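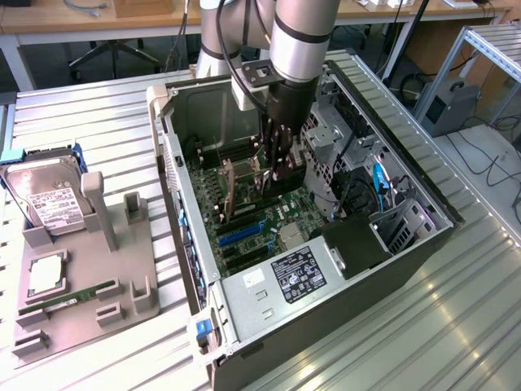 ## 4. Recording a disassembly trial

This section explains how to record one trial with the Pistance controller. Read section 3 first if the arm is not calibrated yet.

**Before you start**

1. Lay the tower on its side on the aluminum table, with the side panel removed.
2. Place the parts fixture to the left of the tower. The hard disk, the processor and the RAM module each have their own place in it.
3. Move the arm by hand over the motherboard. Check that the cable on the arm does not touch the chassis in any wrist position.
4. Load the profile `merdale_27`. The older profiles use another fixture offset and must not be mixed in the same data set.

> **Caution:** Keep your hands out of the case while the status light is green. The force limit protects the board, it does not protect fingers.

**Recording**

5. Set the approach height to 300 mm and press *Arm*.
6. Start the log, then start the motion. If you do it in the other order, the first contact is missing from the force curve.
7. Let the trial run until the gripper is back at approach height. A trial that takes longer than 516 seconds is stopped by the software and saved as "timeout".
8. Write the result in the trial sheet: success, partial or fail. Use "partial" when the part is released from its socket but is dropped before the fixture.

**Note:** Repeat every condition 3 times with the same tower. In the November series we changed towers between repeats, and the results for the RAM module could not be compared.

For errors in the Esach force sensor, see section 6. Questions about the profiles go to Nurhan Taşdemir.

Last change: 2023-06-16, M. Tkachuk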